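Two arms, one table, no repair bills: a month with the Jena bimanual simulator
Review by Corentin Caron

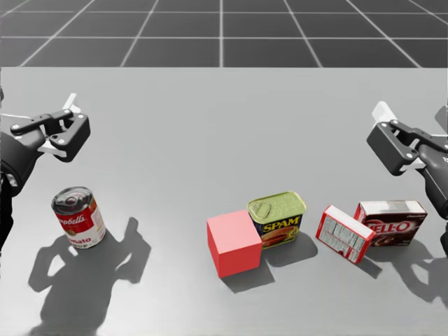

Vija Mockus wrote in under my piece on budget arms to ask whether anybody had tried Jena yet, and whether a simulated pair of arms could teach you enough to be worth paying for before you own a real pair. She had been burned once, she said, by a package that looked lovely in the demo reel and fell apart the moment two grippers touched the same object.

Well, Vija, I have now put most of my evenings into it, and I like it a lot. I'll get to the annoying bits too.

Jena comes from Admasu and costs 300 dollars for a single seat, with a year of updates. For that you get a bimanual tabletop setup (the arms face in from the left and right with parallel-jaw grippers), the physics, a recorder, a scripting interface and a starter set of objects. There's an add-on pack called Cutard with kitchen drawers, hinged doors and so on, sold separately. I haven't bought it, so everything here is about the base package.

Installing it took me one evening, and most of that was the download. My machine is a midrange desktop with a graphics card a couple of generations old, and it copes fine as long as I keep the shadows on medium. The first scene opened without a single error, and if you've spent any time around robotics software you'll know how rare that is! I was closing and opening the jaws from the keyboard before my coffee was cold.

The grocery scene is where I've spent the most time. A Campbell's tomato soup can, a Spam tin, a Jell-O pudding carton and a plain red cube make a better set of problems than you might guess. The cube is your friend. Any flat pair of fingers will hold it, and when a grasp fails on the cube the fault is in your script. The soup can is round and wants to roll away if you clip it on the way in. The Spam tin has rounded corners, so coming at it from a slight angle makes it twist in the jaws, and I lost a whole evening to that before I learned to square up first.

Then there's the spacing. With the cube and the tin touching, you can't simply drop a finger on each side of either one along the line where they meet. I ended up writing a little routine where the right arm nudges the tin over to open a gap and the left arm comes in for the cube, and the first time it ran all the way through I clapped, alone, in my spare room. A small carton leaning in front of a bigger one is nastier still. My best answer so far is to clear the small one first and leave the big one until everything else has been put away.

Contact is the part Vija asked about, so I went after it hard. I ran 1000 handovers overnight, left arm to right arm, with the cube starting at a random spot and angle each time. The run finished. The cube never shot off across the room or sank through the table, two things I've seen in other simulators more times than I'd like. When a handover failed, it failed in a way that made sense to me: a late release, a grip too near a corner, one arm arriving while the other was still swinging. I could open the recording, scrub back and see the cause.

That recorder deserves its own paragraph. Every run is saved with joint positions, gripper openings and the rendered views, all on one clock. You can tag a run while it's going, which sounds like nothing until you have a folder of 1663 of them and want only the ones where the tin tipped over. Search is quick. Exporting is a plain folder of files with a readable index, and I had my own training script reading it the same night without writing a converter.

Visually it's modest. The tabletop is gray, the floor beyond it is dark with thin white grid lines, and nobody will mistake it for a kitchen. I've come to prefer it that way for early work, and the parts that matter get proper care: the product labels are sharp enough to read in places, and the arms throw real shadows across the table. Those shadows matter more than I expected. My first vision model was trained with shadows off, and it went to pieces when I switched them on. Much better to find that out at my desk than on hardware.

Now for the grumbles.

The documentation stops halfway. The basics are well covered, but the pages on friction settings list the names of the options and then go quiet. I worked out the useful range by trial and error, and so will you. Support did answer me (I wrote on a Tuesday evening and had a reply the next morning, with a sample file attached), but that file belongs in the manual.

Adding your own objects is fussy. You need a mesh, a separate collision shape and a short settings file, and if the two shapes are even a little out of line the object jitters on the table. I brought in a mug and had to redo the handle three times. There's an importer from a little outfit called Ideo that promises to do the collision shape for you - it worked on my mug and choked on a colander, so call it half a solution.

Collision warnings between the two arms come too late for my taste. By the time the message pops up, the wrists have already met. In simulation you shrug and hit reset, but I'd love an adjustable buffer so I could learn habits I can carry over to real arms. Admasu says one is planned, with no date attached.

And a wish: more soft things. Everything in the starter set is rigid. A bag of rice or a dish towel would keep me busy for another month.

So, is it worth the money before you own hardware? For me, yes, very easily. I've made mistakes in these few weeks that would have cost me fingers (the gripper kind) on a physical setup, and my handover code is in better shape than anything I wrote for a single arm. If you only want to push blocks around with one gripper, free tools will see you through and you should keep your cash. If it's the two-arm part that has you curious, start with the grocery scene, leave the friction alone for the first week, and get the cube from one hand to the other before you go anywhere near the soup.

Vija, if you pick it up, send me your tin-tipping numbers. I'm trying the Cutard drawers in June and will write those up separately.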